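Put the Scissors Back on the Table

By Nazar Sirko

In my family the scissors had no home. They lived in a drawer under old bills, and each July, when we packed for the summer, we searched for them again.

I think a work table should keep its scissors in the open. A drawer looks tidy, but it hides the one tool everybody needs.

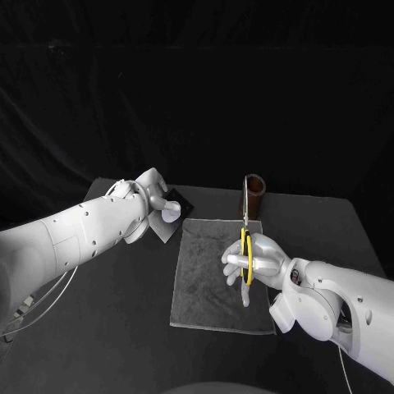
Scissors with yellow and black handles, over a dark gray tabletop.

Some friends say this is dangerous with children. I accept it – then choose a high shelf, but one shelf, always the same. I have kept mine in one place for 17 years, and I still cut my own thread.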